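4. Weighing and portion settings

Read this section before you trust a number on the display. The Fonton kitchen scale is a decent scale. It is less decent at some of the things the box says it does, and where we think a feature isn't worth your time, we say so.

4.1 Choosing a spot

1. Put the scale on a hard, level surface. Stone, tile and solid wood are fine. Cutting boards, placemats and folded towels are not, whatever the quick-start card shows.
2. Press down lightly on each corner. If the scale rocks, turn the feet until it stops.
3. Keep it away from the edge of the stove and out of the path of any fan or vent.
4. Wait 30 seconds after moving the scale before you switch it on.

Note: The "AutoLevel" label on the underside refers to a warning light. It does not level anything. If the light comes on, you still have to turn the feet yourself.

4.2 Zeroing with a bowl

1. Switch the scale on with nothing on the platform. Wait for the zero to hold steady.
2. Set your bowl in the center of the platform.
3. Press TARE once. The display should return to zero.
4. Add the food.
5. To weigh a second ingredient in the same bowl, press TARE again and keep going.

If you lift the bowl off after taring, the display shows a minus number. This is normal. It is the weight of the bowl, and it's worth writing down if you use the same one every day.

The menu also offers "Smart Bowl Memory," which claims to recognize up to 4 bowls by weight and tare them for you. We suggest leaving it off. It can't tell a light bowl with food in it from a heavier empty one, and when it guesses wrong it gives no warning. Pressing a button takes less time than checking its work.

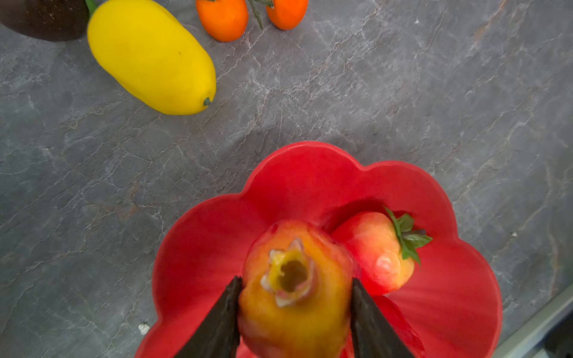 Wide or oddly shaped bowls are fine as long as the base sits fully on the platform and the rim doesn't hide the display. If it does, press HOLD after the number settles, then take the bowl away. The reading stays up until you press HOLD again.

4.3 Weighing fruit and vegetables

1. Tare the bowl as in 4.2.
2. Weigh the fruit whole if your recipe gives a whole weight. Most do not say which they mean.
3. Take out the pit, core or peel and weigh again.
4. Use the second number for anything to do with nutrition.

Suppose the whole fruit in your bowl comes to 415 grams. What you end up eating will be less, and how much less depends on the fruit and on how you handle a knife. The Cestlow app has a "Pit and Peel Correction" switch that takes off a fixed share for each type of fruit. A fixed share is a guess with a decimal point. If you have the scale out anyway, weigh it twice.

4.4 Pairing with the Cestlow app

You do not need the app to weigh food. You need it only if you want to keep a log.

1. Turn on Bluetooth on your phone.
2. Hold UNIT until the display flashes.
3. Open the app and choose Add Scale.
4. Pick Fonton from the list. If it appears twice, pick either one.
5. Say no to location access. The scale worked fine without it when we tried.

Note: The app asks for your age, height and goal weight before it shows a single reading. Tap Skip in the top corner. The word is small and pale, and it is easy to miss.

Calorie figures in the app come from the Chevalier food list. Many entries on that list were typed in by users, and the same food can show up several times with different values. Treat them as a rough guide. Do not use them to work out insulin doses or to manage any medical condition.

4.5 Checking accuracy

The maker, Ernura, says the scale is calibrated for life. Check it anyway.

1. Find something with a known weight. A calibration weight is best. A sealed bag of sugar is a poor second, as the printed weight leaves out the bag.
2. Weigh it in the center of the platform, then near each corner.
3. Compare the readings. A difference of 2 grams between center and corner is within limits. More than that usually means a loose foot or crumbs under the platform.
4. Clean the underside, reset the feet and try again.

Caution: Do not open the case to adjust the sensor. Do not put the scale in the dishwasher or hold it under the faucet. "Splash resistant" covers the top surface only.

Caution: Replace both batteries at the same time. Readings tend to drift well before the low battery sign appears, so if a number looks wrong, try new batteries before anything else.

This section was last revised 10 March 2023 and covers units sold since November. On older units the HOLD button is marked LOCK.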